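**FOR IMMEDIATE RELEASE**
**Bramholm, September 2021**

# Bramholm asks residents to open the drawer

*Town's first cable and charger amnesty begins this month, with no questions asked about the scart leads*

Every home in Bramholm has the drawer. It is usually in the kitchen, second from the top, and it no longer shuts. Inside are the charger for a phone that was traded in years ago, a lead with a plug at both ends, and something grey that everyone in the house is afraid to throw away in case it belongs to the boiler.

Bramholm Repair and Reuse, the charity behind the town's Pumphrey Street workshop, is inviting residents to bring the contents of that drawer in and leave without them. The Bramholm Cable Amnesty opens this month and runs until the workshop closes for its winter break in December. Drop-off is free, and there is no form to fill in.

The charity surveyed 275 households in Bramholm and neighbouring Rilletton over the summer. Between them they owned up to 3,962 spare leads, chargers and adaptors, a figure that covers only those people were willing to go and look for. Of the households that took part, 225 said they were keeping at least one item "just in case". Asked in case of what, most left the box blank. One respondent wrote "the Olympics".

Leads that arrive at the workshop will be sorted by type, checked over and tested. Anything safe and useful goes on the shelves at the Pumphrey Street shop, where it can be had for a small donation by anyone whose own drawer has let them down. The rest will be stripped for copper and sent for recycling, with the proceeds going towards the workshop's heating bill, a subject on which the charity could issue a separate and much longer release.

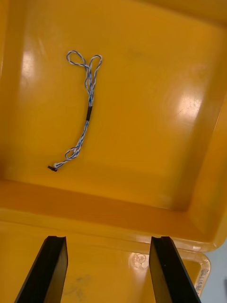
"People come in looking guilty, as though they were handing back a library book from school," a spokesperson for Bramholm Repair and Reuse said. "We would like them to know that we have seen worse. We have been given a carrier bag containing a single knot. It took two of us most of an afternoon, and at the centre of it was a hairbrush."

The spokesperson added that residents should not feel they have to untangle anything before they visit. "Please don't. Marriages are under enough strain."

The amnesty follows a smaller trial in Rilletton, held in the foyer of the Gindau Hall alongside the regular plant sale. Organisers had expected a modest turnout and brought a modest table. By the middle of the morning the plant sale had moved to the car park, where it is understood to have done rather well. Several visitors to the trial went home with more leads than they had brought, a problem the charity hopes to address this time by keeping the shop and the drop-off desk at opposite ends of the building.

**What the workshop will take**

Phone and laptop chargers, extension leads, network and telephone cable, aerial leads, headphones, plug-in adaptors and odd lengths of wire are all welcome. So is anything the owner cannot identify, provided it is not attached to something else at the time.

**What it won't**

The workshop cannot accept loose batteries, fluorescent tubes, garden hoses or Christmas lights. The last of these will be dealt with in December at a dedicated evening, when staff have had time to prepare themselves.

Residents who are unable to get to Pumphrey Street can leave items at the Gindau Hall in Rilletton during its normal opening hours. They are asked to use the marked crate by the door and to leave the piano alone.

The charity is also appealing for information about a long beige lead handed in during the trial. It has a round connector with nine pins and fits nothing in either town. Suggestions may be made in person at the front desk, where it is on display.

**ENDS**

**Notes to editors**

Bramholm Repair and Reuse mends, sells and lends household goods from its workshop on Pumphrey Street, Bramholm. It is a registered charity and is not connected with the shop next door, which sells new ones.

The household survey was carried out on doorsteps and by post. Figures are as given by the householders and have not been checked against their drawers.

Interviews and visits to the workshop can be arranged through the press desk. Reporters are welcome to bring their own cables.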